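Quick note up front, the tables are in the shared folder, I didn't paste them in. Shout if the link is dead again.

**Progress report, Stivdale Community Repair and Tool Library**
To: Liên La, Zúñiga Fund
From: Cristian Paucar
12 May 2026

**Where we are**

Library open. Late, but open. We said February in the application and February is when we got the keys, so the shelves went up after that and the first loans after that. Lending is now three afternoons a week plus one evening. The evening is the busy one by a long way and we'd like to move one of the afternoons to match it.

Membership is fine. Slower than I wanted in the first weeks, then the library branch put our flyer in with their spring newsletter and the sign-up sheet ran out. Mostly renters. Mostly people who live close enough to walk, which makes sense if you have ever tried to carry a carpet cleaner on a bus.

Most borrowed so far: carpet cleaner, hedge trimmer, the long ladder, the drill with the good battery. Least borrowed: tile saw. Has gone out once and came back the same day. Renato thinks people are scared of it. We might do a short evening on tiling and see if that shifts anything.

**Catalog**

Switched to Fledason for the catalog and the reminders. Orhun Yaman did the move over two weekends and it was more work than we budgeted for. The old spreadsheet had the same sander in it under 3 different names. All cleaned up now. Every item has a tag, a replacement value and a page on how to use it, except the garden stuff, which still needs its pages. Orhun has those on his list.

Reminders go out two days before something is due. Late returns dropped right away. We have not charged a late fee yet and I'd rather not start, but the rules allow it and people sign them when they join.

Deposit question from your last email: still 30 dollars, waived if someone asks. We don't make them explain. Samran Chaiyaporn wrote the wording for the form and it reads a lot kinder than my version did.

**Repair evenings**

Going well, going loud. Lamps, toasters, zippers, a lot of vacuum cleaners. The sewing table has a line most nights and we only have one person who really knows the machines. Two members have asked to learn, so Samran is pairing them up with her for the summer.

What we can't fix gets written down with the reason. Usually it's a part we can't get, or a case that's been glued shut. Those notes have been more useful than I expected, they tell us what to stock. We now keep fuses, plugs, vacuum belts and a drawer of zipper pulls. The whole drawer cost less than one call-out from a repair shop would.

Renato Fuentealba has started doing a ten minute safety talk at the start of each evening. Unplug it first, that kind of thing. People do listen. 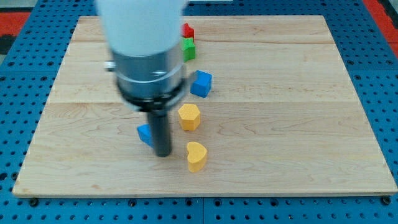 What happens if a borrowed tool comes back broken?

The member tells us what happened and we try to fix it at the next repair evening. Normal wear is on us. If it was misuse, we ask for part of the replacement value, never more than the deposit, and the board can drop that too. So far everything broken has been wear, mainly blades and one trigger switch.

**Money**

Full sheet is in the folder. Short version:

- Rent: on budget.
- Insurance: over. Selotton raised the quote when we added the ladders. Asked them to itemize it, waiting.
- Tools: under, thanks to donations. People give us very nice things when they downsize.
- Catalog software: on budget, but only because Orhun did not bill his second weekend. I want to pay him for it.
- Printing: under. Will get used up on the how-to pages.

I'd like to move what's left on the tools line over to insurance. Does this need a form or is this report enough? The agreement says "notify" and I wasn't sure how formal that is.

**Problems**

Storage. We are full. The back shelves are two deep, and getting the pressure washer out means moving the pressure washer's neighbors. The landlord has a small room across the hall that he will rent us month to month. Haven't said yes, it's not in the budget.

Heat. The unit over the door quit twice in the cold spell and one evening had to be called off. Landlord fixed it the second time, seems to be holding. Nobody needs it now, but I have asked for it to be serviced before fall.

Donations we can't use. A lot of them. Old paint, exercise bikes, a piano stool. Wrote a clear list of what we take and taped it to the door, and it has helped a bit. Still getting paint.

Translation. The membership form is in English and Spanish only. We've had people turn up with a kid to read it to them. That's not good enough, and I would like to fix it before the next round of flyers.

**Next quarter**

1. Finish the garden pages in teh catalog.
2. Swap one afternoon for a second evening.
3. Tiling session, and a bike one if we can find somebody to lead it.
4. Get the form translated. Have one quote, waiting on another.
5. Decide on the room across the hall.
6. Member survey. Short, 9 questions, paper and online. Samran has a draft.

**What I need from you**

An answer on moving the tools money. Whether the room could come out of the contingency line, or if that's for emergencies only. And a date for the site visit, evenings are better if you want to see the place with people in it. Afternoons it's mostly me and the ladders.

Also, you asked for member quotes for the annual review. I have a few, need to check that people are okay with their names being used. Will send seperately once they've replied.

Cristian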